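Sorting Table project: progress report to the Detimora fund
Period covered: February to May
Prepared by Iason Tzavaras, with corrections by Behrouz Shahbazi

Where we are

You asked last time for a shorter report with fewer adjectives. I have done what I can.

The grant of 800 pounds was for a set of tabletop sorting activities that our play library can lend to nurseries and childminders: plates, blocks, a printed card of things to try, and a box to carry it all home in. We said we would have the activities written and tested by May and the boxes ready to lend over the summer. The activities are written. Most of them are tested. The boxes are a longer story and have their own heading.

Blocks

We ordered 336 small blocks from Stekora, and they arrived in one carton, with all the colours mixed together. Behrouz pointed out that a project about sorting could hardly complain. It took him an afternoon and most of a packet of biscuits to get them into tubs.

They are good blocks. They stand up on a short end if the table is level, and they make a decent noise when tipped onto a plate, which the children rate highly and the adults do not. The reds are the most popular by a distance and the first to go into pockets. We have put a line about pockets on the card.

Plates

Our first plan was to use shallow trays. The trays had square corners and the blocks got wedged in them, so we changed to round plates with a low rim. The rim matters more than we expected. Without one, a block put down in a hurry slides off and under a radiator, and with a high one the smaller children can't see what they have already put in.

Sokol supplied the plates at a discount, on the understanding that we would take whichever colours they had most of. Our original activity cards asked for red and yellow plates. The cards have been rewritten. I mention this only because you will notice the reprint in the accounts.

One thing we did get wrong was matching. In the first version the plates were the same colours as the blocks, and every child assumed that red went on red, whatever the card said. Fair enough, so would I. With plates in colours that don't give the answer away, the children have to decide for themselves what belongs where, and argue about it, and several of the arguments were better than our instructions.

The activities

There are three on the card for now. The first is sharing out: two plates, a heap of blocks, make it fair. The second is moving house, where everything on one plate has to get to the other, one block at a time. The third is the odd one out, which needs an adult with patience and is the one we are still changing.
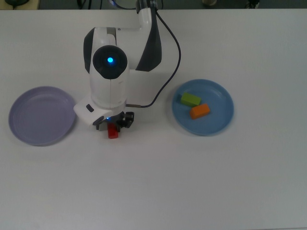 Moving house is the strongest of the three, and the one I would keep if you made me choose. It is slow, it has an obvious end, and it can be started again by turning the card round and calling it moving back. We had worried it was too plain. Behrouz's view was that plain was the whole point, and he has been gracious about being right, in that he has brought it up only twice a week.

We have also settled on a white tabletop for the activity in our own room. On the old patterned cloth the blocks disappeared, and the plates slid whenever somebody leaned on the table.

Boxes

Truline quoted for 60 boxes with lids. The sample came with a lid from some other box. The second sample had the right lid but would not take the plates unless they were stood on edge, and they then rattled all the way down the hill. A third is due — I am told it is on a van.

Until it comes we are lending nothing, which puts us almost a month behind.

Money

Blocks, plates and both printings of the card are paid for. The box money is untouched for the reasons given. We are not asking for more, but we would like your agreement to spend any remainder on spare blocks, the pockets being what they are.

Next

Finish the odd one out. Approve a box. I will write again once the first sets have gone out and, with luck, come back.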